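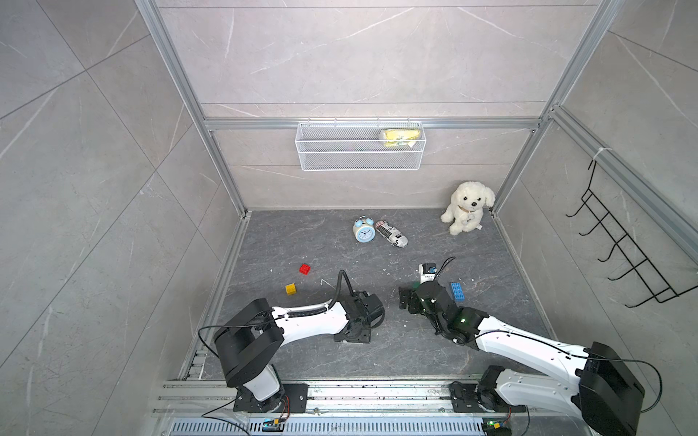 Zweiarmzelle Jatness 2 — Sortieren und Umpacken von Kleinteilen

Die Jatness 2 ist eine Tischzelle für Arbeitsplätze, an denen gemischte Kleinteile einzeln gegriffen, gedreht und abgelegt werden: Retourenannahme, Kommissionierung, Zusammenstellung von Sets. Zwei Arme sitzen nebeneinander auf einer Aluminiumschiene und greifen von vorn in denselben Arbeitsraum. So kann ein Arm ein Teil halten, während der andere es wendet oder übernimmt.

Aufbau
Rahmen aus Aluminiumprofil mit Querträger an der Rückwand
Je Arm ein Zweifingergreifer
Handgelenkkamera über dem Greifer am rechten Arm
Drahtkorb zum Einhängen am Querträger
Hakenleiste für die rechte Seite
Lüftungsgitter unter der Schiene

Technische Daten
Arbeitshöhe über Boden: 110 cm
Gewicht ohne Untergestell: 34 kg
Einrichtzeit für einen neuen Artikel: 26 Minuten
Artikelnummer: auf Anfrage, je nach Rahmenbreite

Was sich am Arbeitsplatz ändert
Bei Skurska läuft die Zelle in der Retourenannahme, zwischen Wareneingang und Packtisch. Das Auseinandersortieren der Kisten hat dort früher den ganzen Vormittag gebunden. Diese Arbeit macht jetzt zum größten Teil die Zelle. Geblieben sind die Sichtprüfung, die Entscheidung über beschädigte Ware und alles Weiche, das sich beim Greifen verformt. Dazugekommen ist das Einlernen neuer Artikel.

„Ich stehe weniger gebückt über der Kiste, dafür schaue ich öfter auf den Bildschirm“, sagt Marwa Benjelloun aus der Frühschicht. „Bei Dosen, die auf der Seite liegen, muss ich manchmal noch eingreifen.“

Für den Betrieb ist eine eingewiesene Person pro Schicht vorzusehen. Die Einweisung dauert zwei Tage und findet am eigenen Arbeitsplatz statt. Wir empfehlen, den Betriebsrat vor der Aufstellung einzubeziehen, auch wegen der Kamera — Bilddaten bleiben in der Werkseinstellung auf dem Rechner der Zelle.

Reinigung
Arbeitsfläche am Schichtende absaugen, Krümel und Verpackungsreste auch zwischen den Schienenprofilen. Keine Druckluft auf die Platinen an der Vorderkante.

Lieferung und Beratung
Vertrieb und Wartung über Zuvetti. Ab Juni ist die Zelle auch mit fahrbarem Untergestell lieferbar. Fragen zur Aufstellung beantwortet Shaimaa Abdel Hamid.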